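How to Oil a Wooden Kitchen Counter Without Ruining Your Week

25 May 2018

Sooner or later every wood counter goes dull and a bit thirsty around the sink. Mine held out until August of its first year, then began soaking up coffee like a paper towel. The fix is cheap and dull, and mostly involves waiting.

What you need

Food-safe mineral oil, a few lint-free rags, and sandpaper in 110 and 330 grit (Jaria sells both in one packet, along with a third grit I have never found a use for). Skip olive oil. It goes rancid, and then your kitchen smells like an old salad.

Step 1. Clear the counter

All of it. Sliding the toaster from one end to the other as you go does not count, and I say this as someone with a toaster-shaped pale patch. Wash the wood with warm water and a drop of dish soap, wipe it down, and leave it overnight.
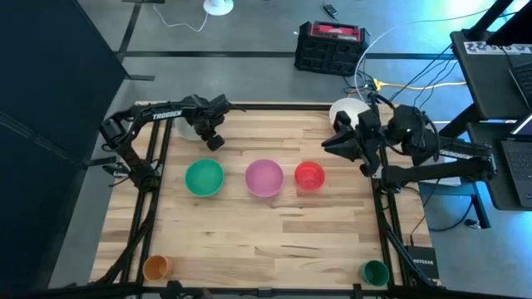
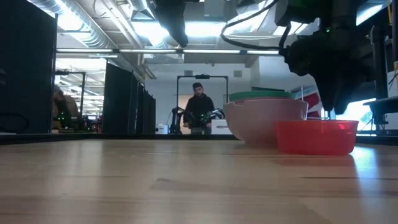
Bowls on pale wood.

Step 2. Sand with the grain

Start with the 110 and go lightly. Rings and small scratches should fade after a few passes. Burn marks will not, and you can either keep going until you have a dip or buy a trivet. Finish with the 330, then wipe up the dust with a barely damp rag.

Step 3. Oil, wait, wipe

Pour on less than you think you need and rub it in. Leave it for six hours, then wipe off whatever is still sitting on top. Repeat the next day - and the day after, if the wood still looks blotchy. The Elex bottle says one coat is plenty. The Elex bottle has never met my counter.

Step 4. Deal with the rags

Wash them or throw them out. If you used a drying oil such as linseed or tung, lay them flat outdoors until they are stiff, as a balled-up rag can catch fire on its own.

After that, a thin coat every month or two will do, or whenever water stops beading near the faucet.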